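Dec 10, 2019

Majali again, day two. Quick one, the wifi in the guesthouse keeps dropping.

Took the early bus up to the old fort. 90 minutes, mostly hairpins, and I was on the wrong side for the view both ways. Sit on the left going up! Ticket booth was shut so we just stood there until Randa found a guy with a key.

381 steps to the top tower. They're painted on, every tenth one, which is either helpful or cruel. Windy up there, could see clear down to the harbor and the salt ponds. Worth it. Bring a jacket, I didnt.

The little museum in the stables is better than I expected - old maps, door locks, a whole wall of letters from the customs house. No English labels except in the last room. Skip the audio guide, mine was stuck on chapter 16.

Lunch back down in the old town, at the place Tamer told us about behind the market. Lentils, flat bread, some kind of pickled lemon thing I want the recipie for. Cash only.
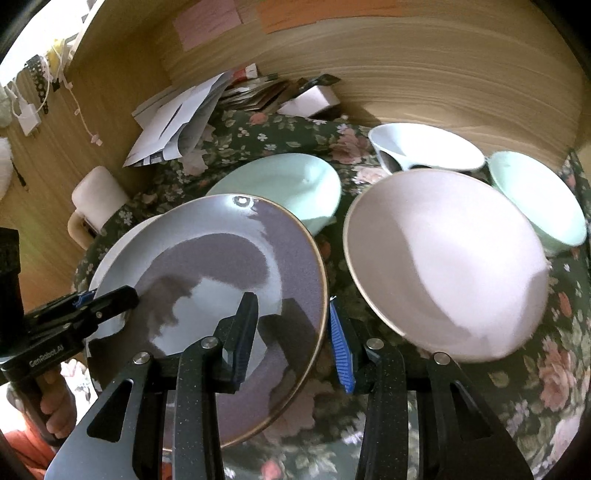 Lavender plate, thin gold-brown rim.

Tomorrow the boat to Jeldale if the weather holds. If not, laundry and the bath house. Bus station first thing either way, need to ask about January times for Raed.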